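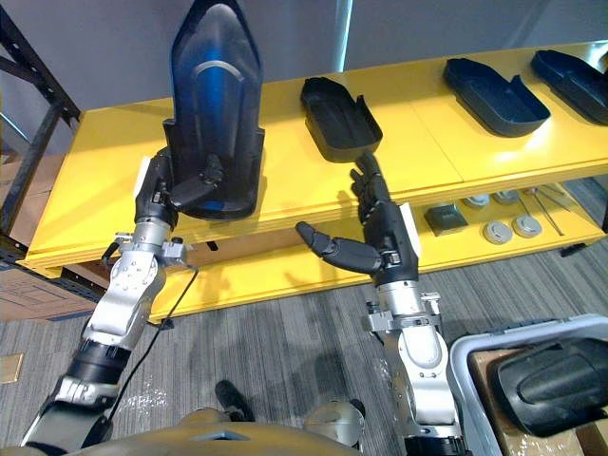
1/ Two-handed tray handling: a research update from the Plarer project

Category: Research Updates | Robotics

The Prirnetti laboratory has completed the first stage of its study on how a two-armed robot with five-fingered hands can take molded plastic trays from a shelf. This thread sets out the method, the main result and the limits of both.

2/ The trays are black or dark in color, open on top and stored in a row on the upper level of a yellow two-tier shelving unit. In the task studied, the left hand holds one tray upright while the right hand reaches for another. The lower level carries small parts, among them metal discs and rods, which belong to a separate study.

3/ The research question was narrow. When one hand is already holding a tray, does the position of that tray affect how well the other hand completes its grasp? Earlier work at the laboratory had treated the two arms as independent once the first grasp was secure. Our operators had come to doubt this.

4/ Training data consisted of 800 demonstrations recorded by teleoperation at our Plurnley site. Operators were asked to work at a natural pace and were given no script for which tray to take first. Demonstrations in which a tray was dropped were kept and marked, so that the recovery movements could be used in training.

5/ We trained 3 policies on the same data. The first controls each arm separately. The second shares camera input between the arms but plans their motion separately. The third, called Economou within the project, predicts both arms together and receives the pose of the held tray as an added input.

6/ Each policy was then tested over 500 trials. A trial counted as a success only if the second tray was lifted clear of the shelf and the first tray was still in the hand at the end. A trial in which the robot touched the shelving unit with either tray was counted as a failure, even if both trays were held.

7/ Economou completed more trials than either of the other policies. Most of the gain came from a single type of error. With separate control, the holding arm tended to drift inward while the reaching arm moved up, and the held tray then met the edge of the shelf. Joint prediction reduced this drift – it did not remove it.

8/ The shared-camera policy gave a less expected result. It performed no better than fully separate control on this task. Our present reading is that the held tray blocks part of the head camera's view, and that sharing a blocked view adds little. We have not yet tested this directly.

9/ Hand shape before contact also mattered. Demonstrations in which the operator opened the hand fully, with the thumb well out to the side, led to steadier grasps on the tray rim than those in which the hand began half closed. The operator instructions have been revised, and data collected from February onward follows the new wording.

10/ Several limits should be noted. All trials used one robot and one shelf height. The trays were empty. Glossy surfaces remain a problem for pose estimation, and in some failed trials the estimate of the held tray was wrong before the reaching arm had begun to move. The results should not be read as applying to loaded trays or to other storage layouts.

11/ The next stage will vary shelf height and add a placing step, in which the held tray is lowered into a bin. The trial protocol, the success criteria and the revised operator instructions are available on request from the Plarer project office. Research groups working on similar tasks are invited to write to us – comparisons on other hardware would be of particular use.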